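Section 5: Setting Up a Day Trip in Dridora

This section covers how to build a one-day trip in the Dridora planner, add stops, set a spending limit and save the plan for use without a signal. You need an account and a home base before you start. If you have not set a home base, go back to Section 4.

Before you begin

Check that your phone or tablet has the current version of the app. Day plans made in the browser show up on your phone after you sign in with the same email address. Plans made as a guest stay on the device where they were made.

Creating the plan

1. Open the menu and tap Trips, then New Day Trip.

2. Type a name for the trip. The name can be changed later.

3. Choose your starting point. The planner offers your home base first. To start from somewhere else, such as a hotel or a train station, tap Other and type the address.

4. Pick the date. Opening hours are matched to the date you choose, so a museum that closes on Mondays will be grayed out if your trip falls on one.

5. Set the number of travelers. Enter children separately and give their ages. Many places charge nothing for small children, and the planner can only take this off the total if the ages are filled in.

Note: Opening hours on public holidays are not always in our listings. Call ahead if your trip falls on a holiday.

Adding stops

1. Tap Add Stop and search by name, or tap the map to see what is near your route.

2. Drag the stops into the order you want. Travel times between them are worked out again each time you move one.

3. Set how long you want to stay at each stop. The default is one hour. For wineries, markets and large gardens, two hours is closer to what most people spend.

4. Tap the fork symbol to add a meal. Meals count as stops and have their own time and cost.

You can add up to five stops to one day. For longer outings, make a second day trip and join the two under Trips, Combine.

Caution: Travel times by car do not include parking. In Macedo, the old town is closed to visitors' cars, and you will need to allow time to walk in from the lower lot. 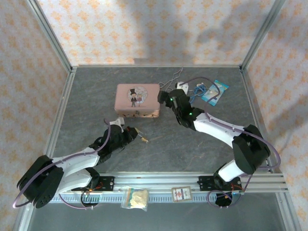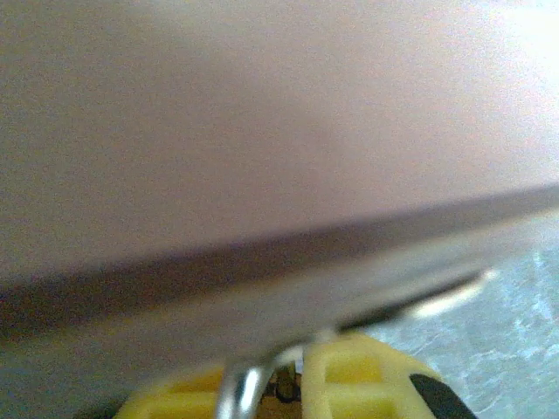
Setting a spending limit

1. Open the trip and tap Budget.

2. Enter the most you want to spend for the whole group. Use the currency of the place you are visiting. The planner does not convert amounts on this screen.

3. Turn on Include Transport if you want bus, train or fuel costs counted.

4. Tap Check. Stops that push you over the limit are marked in red.

5. To bring the total down, tap a red stop and choose Find Similar. The planner lists lower-priced places of the same type near your route.

With a limit of 395 and a total of 400, the screen shows "Over by 5". You can still save the plan. The limit is a warning only and does not block anything.

Note: Tips and souvenirs are not counted. Add them by hand under Other Costs if you want them in the total.

Saving the plan for offline use

1. Connect to Wi-Fi. Maps can be large.

2. Open the trip and tap Save Offline. Keep the app open until the check mark appears.

3. Turn on airplane mode and open the trip once to make sure the map loads.

Offline plans show the route, addresses and hours as they were when you saved. Ferry times are not updated offline. This matters most on the Nitier crossing, where the timetable changes at the end of August - save the plan again the night before you go.

Sharing with others

1. Tap Share and choose View Only or Can Edit.

2. Send the link by email or text message.

Anyone with a Can Edit link can move or delete stops. To cancel a link, tap Share again and choose Stop Sharing. Copies already saved offline on another person's device will remain there.

For payments and ticket bookings made through Skadon, see Section 6.

Section last revised Monday, April 18, 2022, by Gertraud Pfister.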